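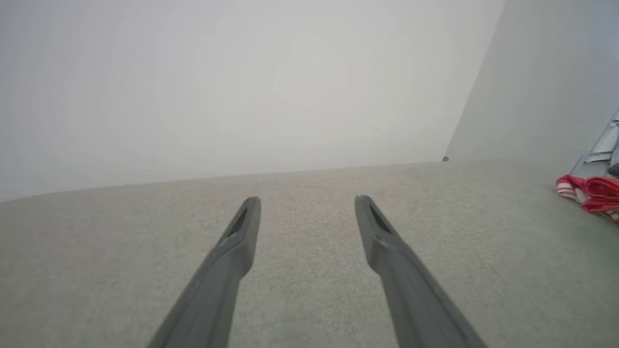 图/Kane Tomoana

腕部相机的自身遮罩与地面分割:配置步骤

适用于 Potemum 控制栈,腕部相机与两指夹爪已经装好、能出图的机器。全部做完需要一个下午,大部分时间花在第三步和第五步。

腕部相机的画面里永远有夹爪自己。两根深灰色手指从画面下沿伸进来,如果不处理,分割模块会把它们当成近处的障碍物,规划器随后拒绝一切向前的动作。早期的做法是把画面下半部分整块裁掉,省事,但是地面也一起没了,而我们要捡的东西多半就在地上。所以现在改用随开合角度变化的遮罩。

开始之前

确认下面几项:
夹爪固件和控制栈版本一致,启动日志里没有版本警告。
相机内参已经标定过。换过镜头或者动过对焦环的,重新标。
手眼标定文件在 config/handeye 目录下。没有这个文件,第五步做不了。
自动曝光先关掉,白平衡锁定。

第一步 选一个采集位置

找一处素净的地面和墙面,光线柔和,没有明显的影子。浅灰色的短绒地毯配米白色的墙就很合适,手指是炭灰色哑光塑料,和背景的亮度差足够大,阈值好调。深色地板不行,手指根部会和地面连成一片。

让手臂停在观察位姿,手指朝向墙面,离地留出余量,夹爪里不要夹东西。

第二步 采集开合序列

运行:

ptm mask record --steps 24 --pose observe

夹爪会从全开走到全闭,在 24 个位置各停一次,每次停稳后存一帧。采集期间不要在相机前走动。如果中途报超时,多半是夹爪控制器没有回报到位信号,把到位容差调大一档再试。

采完以后换一个位姿再录一遍,背景要有变化。两组序列对照着用,背景里固定不动的东西才不会被误认成手指的一部分。

第三步 生成遮罩

ptm mask build --in observe --in alt --out masks/

工具先按亮度做初分,再用两组序列的交集去掉背景,最后沿边缘向外膨胀。膨胀量默认是 4 个像素。逐帧检查输出,重点看三处。

指尖。指尖窄而略圆,最容易被削掉一截。漏掉的部分在运行时会变成一小块悬空的障碍物,位置正好在抓取点上。

指尖附近的长条凹槽。槽是深色的,指身上沿受光的地方偏亮,亮度差大的时候初分会把一根手指拆成两块。打开 fill_holes 一般能解决。还是断开的话,把闭运算的核改成 11。

手指变宽的那一段。细的前段接到宽的根部,外形有一个小台阶,膨胀过小时台阶处会留毛边。

闭合位置的遮罩会连成一体,这是正常的。

第四步 载入并插值

在 perception.yaml 里写:

self_mask:
 enabled: true
 dir: masks/
 source: gripper_position
 interpolate: true

运行时模块读取夹爪位置,取相邻两张遮罩做插值。注意 gripper_position 的时间戳要和图像对齐,差得多了,遮罩会比手指慢半拍,快速闭合时边缘会露出来。Velenthorpe 那边的几台机器用的是旧总线,需要在同一段里加 latency_ms,数值用 ptm latency 测,不要照抄别人的。

第五步 拟合地面

遮罩生效以后,地面点就干净了。分割模块在下半部分剩余的像素里取点,拟合一个平面,再和手眼标定推出来的地面作比较。夹角超过 5 度时模块会报 floor_mismatch,先查手眼标定,再查相机支架螺丝有没有松。

墙和地毯的交线在画面里稍微有些倾斜,从左往右略微升高。不要为了让这条线变水平去改图像旋转参数,倾斜应当由外参来表达。改了旋转,抓取点会整体偏到一侧。

没有踢脚线的墙面要多留意。墙和地毯颜色接近,又只有一条接缝,只靠颜色的分割器有时会越过接缝,把墙脚的一条算成地面。把 texture_weight 调高,地毯有细小的斑点纹理,墙面是光滑的,两者就能分开。调到接缝稳定即可,过高时,画面下沿稍微发虚的那部分地毯反而会被丢掉。

第六步 检查候选目标

打开候选层:

ptm view --layer candidates

以文首那张图的视角为例,合理的结果是:右侧墙边那团红白相间的织物成为一个候选,类别为软物。它有一部分在画面之外,所以 truncated 应为 true,规划器收到后会先向右转腕再估计抓取点。织物上方那个浅灰色、有棱有角的物体也被画面截断,只露出窄窄的一条,应该归入障碍物。墙角底部的深灰色圆形小东西面积太小,默认会被过滤掉。如果它出现在候选里,提高 min_area,或者在地图上给墙角加一个禁抓区。

两根手指不应该出现在任何一层。

常见问题

手指在候选层里闪烁。插值没有打开,或者位置话题的频率太低。

红色区域被切成几块。织物上有白色或米色的条纹或褶皱,颜色聚类会沿着它们断开。把 merge_gap 调大,或者改用 Courtois 分割后端,后者按轮廓合并,速度慢一些。

侧墙被当成障碍物,主墙没有。侧墙背光,颜色更暗更冷。检查是否还在用旧的亮度规则,旧规则在 legacy_luma 下,设为 false。

换了指套以后遮罩对不上。重新做第二步和第三步,旧遮罩不能靠膨胀补救。

Pliltum 导出的遮罩能不能直接用。可以,但它的编号从全闭开始,和我们相反,载入时加 reverse: true。

更新记录

5 月:第三步的闭运算核改为可配置,第六步补充了 truncated 的说明。

配置文件模板在仓库的 examples/wrist_mask 下,改动请提给 Kane Tomoana。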